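Self-lubricating plastic bearings
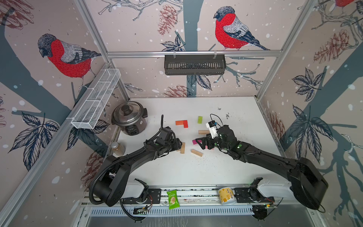 Self-lubricating plastic bearings are plain bearings whose polymer body contains a solid lubricant, usually a wax or a fluoropolymer powder, so that no grease or oil has to be supplied. They are sold as "maintenance-free," a term that deserves some caution. The bearing wears by design, and someone still has to measure the play and replace it. Slow, lightly loaded pivots suit them best, and jointed arms over a tabletop, like the two black ones working among small toy blocks, belong to the class of machine that suppliers like to put in their brochures. Whether a plastic bushing is a good choice for any given arm depends on load, speed and the stiffness required.

Claimed service life

Trovetti, which makes the Twal series, lists a life of 427 hours per 100 micrometers of wear. The figure comes from the company's own test rig, with a polished shaft in clean, dry air. Colinora, a distributor, repeated the test on ordinary ground shafts and reported 325 hours. Neither published its raw data, and the two results are often quoted together as if they agreed.

Temperature

Catalogs for the competing Durnusus grade give a short-term limit of 300 °C. "Short-term" is not defined. Creep under steady load generally sets in well below the advertised peak, and few data sheets show it.

See also: Plain bearing, Dry lubricant, Bushing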